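Zohreh Arabzadeh has a spreadsheet she is very fond of. It runs to 167 lines, and she would love to show you every one of them.
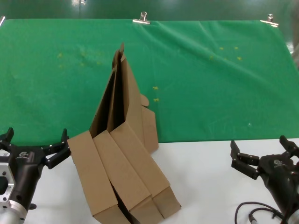 Lurberg, 27 Oct 2021

"Everyone prices the arms first," she says, laughing. "I start with cardboard!" Opening cartons is the job she wants the new Gimside line to do, and she has put 50 practice boxes in the budget before a single spare gripper.

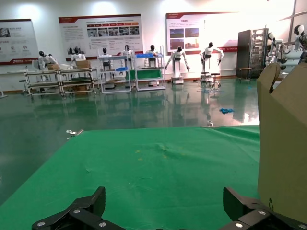 Humanoid robots at their workstations, beyond the green-covered table.

Her colleague Saeed Zamani looks after the space plan, and he's just as keen. "Ask for the floor early," he says. "Benches you can order in June."
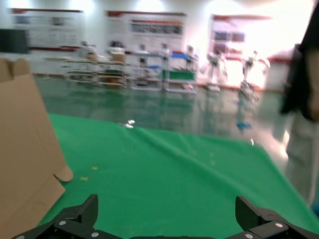 Spares are where Arabzadeh really gets going (she wants 2 sets of fingers for every arm). Screws have their own line too, and with several silver heads showing on each pair of black fingers, she'd like a full box on the shelf. "It's the cheapest line I've got, and I check it every week."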